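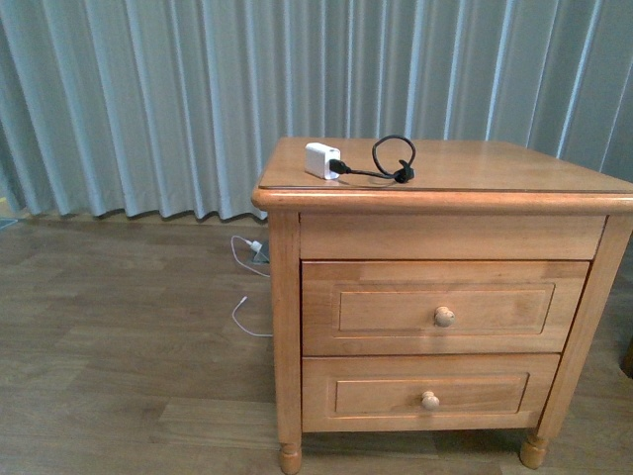 Levente asked whether the transport leg from Skistau should sit in the product footprint at all, given that Salminen already reports it on their side. My answer for now is yes, in scope 3, flagged as shared, and we sort out the double entry when their return arrives.

3 min read

October, 09:40. Footprint model, detergent concentrate, run 7.

Reran the Trostska line with the metered steam figures. The old run used boiler nameplate output, and that overstated the drying stage. Baseline is now 3,000 t CO2e a year for the line, all gases. Target case is 2,000 t with the heat pump on the wash loop and the recycled bottle. Refill pouch left out until Petrică has the film weights.

Surfactant still dominates. Tridudero sent a supplier-specific factor, but the boundary stops at their gate and leaves out the palm kernel feedstock. Not usable as it stands. Kept the database value and wrote to Yolandi for the upstream part.

Use phase: wash temperature 27 degrees in the low case, as before. Chie wants this kept out of the headline number – it depends on the customer's machine and tariff, and we can't meter it. Agreed. It goes in a separate column.

Errors found: pallet weight entered twice on the export sheet, and one refrigerant top-up logged in pounds. Both corrected, old sheet kept in the archive folder.

Open:
– allocation of shared steam between the powder and liquid halls, by mass or by hours
– grid factor, location or market based (Wenceslao has the certificates)
– Skistau mileage, still the planner's estimate

14:15. Mass allocation moves the liquid hall up slightly. Leaving hours in for run 8 until the meter on the second header is read.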